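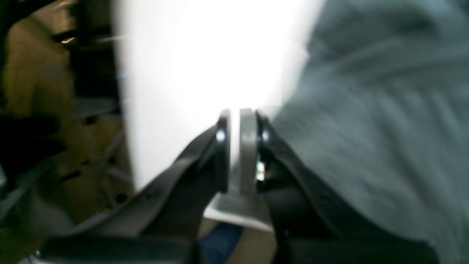
Home Shop Lamps Blinds Help Basket

The Inby roller blind has been our favourite thing in the shop since June, and I could talk about it all day if you let me (my family don't!). It comes from Vekano, it fits inside the window recess, and the cloth softens strong daylight without making the room gloomy. Bright light coming from behind things is lovely in its way, and it puts a shine along a rounded edge, but it's a trial when you're trying to read at a desk. With an Inby pulled halfway you keep the glow and lose the squint.

Widths go up to 200 cm, and you can trim it at home with ordinary scissors and a small saw. Brackets, screws and a spare chain are in the box. Please measure the recess at the top, the middle and the bottom, then order to the smallest. Order code 1864, or 3616 for the wider one.

28 July 2025, by Birutė Lukoševičius

Comments

Junaid Ansari: Put two up in the back bedroom, very pleased. Does the chain come in white?

Satti: Mine took an hour, mostly finding the drill.

Birutė: It does, Junaid! Ask for part 1519.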